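Diary > 2022 > Open day at Plandotine

Last updated: February 2, 2022

Back late, feet killing me, writing this before I forget it all. Plandotine open day. Nearly didn't go – rain, and the car park on the Mercado side was shut, so had to walk the long way round past the loading bays. Badge number 3186. Coffee terrible. Took two.

Talk first, in the big room. Lots of slides about practising in simulation before anybody lets the real arms near a shelf. Lady next to me asleep by slide four. Then the demo, all simulated, up on the screens. One tin, two grippers, big grey table. Much better than slides.
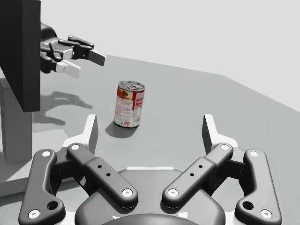 Simulated bench, both hands showing, tin still on its own.

Asked the young chap on the desk why a tin of all things. He said tins roll, tins are slippy, and everyone knows what one is. Fair enough. He said they'd done 3000 practice goes in January and binned 600 of them for being too clumsy to learn from. I'd have binned more than that if it was me doing the driving! They do let visitors have a turn but the queue was out the door and I had the 500 bus to think of.
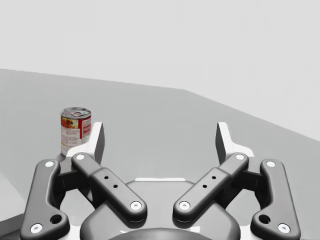
My own trouble would be judging the distance, I think. I can't reverse into a garage, never mind steer a claw off a screen. I kept looking at the gap between the two white fingertips, wide open with nothing in it but table, and the tin away to the left of it. You'd have to shift the whole hand over before you even thought about closing. Man behind me muttering "left, left" the whole time, as if it could hear him. I was doing it too, in my head.

Kinance stand after that, mostly leaflets and a bowl of mints. Skipped the Mimano one, too hot in there and I'd had enuogh. Must look up if they do another in the summer. Wet coat still on the banister. Bed.

Comments

tillyb: I was in that queue!! 40 minutes and then they stopped for lunch

oldfenman: Was the coffee the machine by the stairs? Never again.

marrowpatch: Could you ask them to do one that opens jars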